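Lomeo small tins and jars, packing set

README, last edit 2023-07-25

What this is
Notes and labels for packing small round containers into cardboard boxes at home. Tins, jars, canisters, lids on. Household stuff, nothing fancy. Started in April as a list for a move and grew from there.

What's in it
1589 clips, 28 boxes, 231 different containers. Bedrooms mostly, a few hallways, one kitchen floor. Boxes are reused ones so expect ripped flaps, old tape, scuffs. Please don't file bug reports about ripped flaps.

Container types
canister: taller than wide, metal
jar: round, has a lid, any color
tin_tall: metal, lid, deeper than a couple fingers
tin_flat: shallow, lid
other: cups, egg shaped things, whatever was lying next to the box

Color goes in its own column (lid_color), body color only if it's different from the lid. A printed lid gets printed=1, don't type out the text, half of it is too small to read anyway.

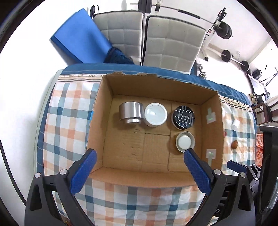

Position is upright, side or upside_down. Canisters lying down get side even if they lean on the wall of the box. If a lid is all you can see, call it upright and move on. Things on the bedding next to the box are out_of_box, they still get a row. Don't skip them, we lost a bunch that way in the first pass.

Bedding column: plain, stripe, plaid, print. Plaid covers any kind of checks. I know some of you used "check" in the Virier batch, that's being merged.

Folders
/lomeo_a first homes, older labels
/virier labels redone, use these
/tang same as Tăng in the sheet, accent dropped so the paths dont break
/clernberg newest, 6 boxes not labeled yet

Packing rules we followed
Heavy on the bottom. No stacking on glass. Flat tins go in last or down the side, either is fine. Lids checked before anything goes in. No paper or bubble wrap in this set, padding got its own set and it's not ready.

Known problems
- tin_flat and jar get mixed up when seen from straight above. Check the side view if there is one
- silver vs gray lids, no good rule, pick one and stay with it for the whole box
- box_id repeats between Virier and Clernberg, join on folder + box_id
- some rows say "cannister", will fix
- size column is in inches in lomeo_a and centimeters everywhere else. sorry

To do
finish Clernberg labels
merge plaid/check
seperate sheet for lids with no container
sizes for the Tăng jars, still missing

Use it for whatever, keep this file with the copy.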